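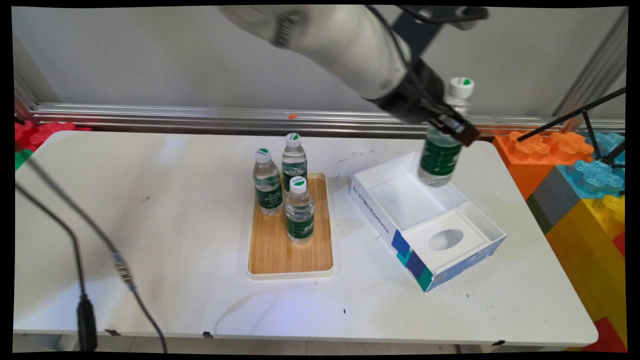
Written by Štefánia Šimek, Skandura Product Support
Last updated Jul 24, 2025

Omlow Hold Module for two-finger grippers

$98.00
Part no. OM-121
In stock
Includes module, short jumper cable, mounting screws and printed instruction sheet

If you came to this page because your gripper let go of something it was supposed to be holding, welcome, and I'm sorry about the mess. Please read the safety notice further down before you order anything, because depending on the serial number of your controller you may be owed this part for free, and I would much prefer that you kept your money.

What the module does

The Omlow Hold Module sits between the gripper controller and the gripper cable. It keeps a small reserve of power, and when the supply to the gripper dips for a moment (a loose plug, a tired cable, somebody's foot) it keeps the fingers closed at their last commanded force long enough for the arm to come to a stop. It then raises a fault on the controller and waits for a person to clear it. It won't reopen the fingers on its own when power comes back, and that last part matters more than people expect, as you'll see.

Bottle packing is where most of our customers first met the problem, so it's the job we use when we talk about it. You pick a water bottle off a tray, carry it by its upper section just below the cap, and lower it upright into one side of an open box. It looks like the gentlest job in the world! But the bottle hangs a long way below the fingers, there's nothing underneath it for most of the trip, and if the fingers relax even briefly, down it goes.

What went wrong

In June we started getting calls about drops that didn't make sense. The grip force was set correctly, the finger surfaces were clean, and the same bottle would go into the same box all morning and then fall halfway across. Our first guess was slippery labels, and we told several very patient people to lower their grip point or slow the arm down. That was poor advice and I apologize to everyone who spent an afternoon following it. If you were one of them, you can put your old speed and grip settings back.

Hefin Eynon in our repair shop found the real cause after he stopped looking at the fingers and started wiggling the cable. On the affected controllers, a very short dip in supply makes the gripper channel restart. When it restarts, it runs its homing routine, and the first step of homing is to open the fingers. The arm itself has its own supply and never notices, so it carries on with the program holding nothing at all. No fault is logged, which explains why the reports were so puzzling to read.

A dropped bottle of water is a nuisance. A dropped glass jar or a metal part is something else, and a gripper that opens and then closes without being told to is a pinch hazard for anyone reaching in to tidy up. We had one report of a bruised finger, from a technician who was picking a bottle up off the table when the fingers finished homing. She's fine, and she was kind enough to write us a very clear account of it.

Safety notice: please check your serial number

Affected: Omlow gripper controllers with serial numbers up to and including 1939.
Not affected: serial numbers above 1939. These restart with the fingers held and log a fault.

The serial number is on the underside of the controller, next to the power socket. If yours is affected, please do the following today:

1. Stop using the gripper for glass, hot liquids, sharp parts or anything heavy enough to hurt.
2. Keep hands out of the work area unless the arm is stopped and the gripper supply is switched off at the wall. The pause button on the arm does not cut power to the gripper.
3. Check the gripper cable along its whole length, including any inline connector, and secure any plug that hangs by its own weight.
4. Write to the support desk with your serial number. We'll send a Hold Module at no charge.

Kedir Yimer is looking after the free replacements and he answers every message himself, so if it takes him until the next morning, please bear with him.

Do I need one if my controller isn't affected?

Probably not for safety, though plenty of people like having one anyway. A newer controller will hold the fingers through a restart, but it does lose its calibration and you'll have to home it again before the next pick. With the module fitted, a short dip doesn't cause a restart in the first place. If your gripper cable runs across a bench or down over the edge of a table where it can get tugged, I think it's worth the $98. If it's tucked neatly inside the arm and hasn't been touched in a year, save your money and buy a spare cable.

Fitting

Switch off the gripper supply and let the controller stand until its status light goes out. Unplug the gripper cable, plug it into the side of the module marked G, and connect the jumper from the side marked C to the controller. The screws fit the two spare holes on the controller bracket. Please don't hang the module from the cable, tempting as it is, or you'll have made a new loose plug to replace the old one.

Then do the drop test before you go back to work. Close the gripper on an empty plastic bottle, stand clear, and switch the gripper supply off. The fingers should stay closed and the fault light on the module should come on. Switch back on, and nothing should move until you press Clear. If the fingers open at any point, stop there, leave the supply off and call us.

Compatibility

Works with all Omlow two-finger electric grippers and with the Himulari narrow-finger conversion. It does not work with vacuum cups or air grippers. For the Gebretsadik wrist adapter you'll need the long jumper, sold separately, since the short one pulls tight when the wrist rolls all the way over.

One limit to be aware of

This is a holding aid and it isn't a safety-rated device. It doesn't replace guarding, an emergency stop or a proper risk assessment, and it can't hold a load through a long outage. Once the reserve is used up, the fingers stay where they are by friction alone, and you should treat the load as if it could fall.

Customer notes

"Fitted ours in the time it took the coffee to brew. The test with the empty bottle is a good idea, we do it at the start of each week now." Wafula Biwott

"Works fine. Clear button is stiff and hard to press in gloves." Ľubomír Jelínek

(He's right about the button. A softer one is on order, and I'll add a line to this page once it ships.)

Related items: long jumper cable, inline connector clamp, replacement gripper cable, finger pads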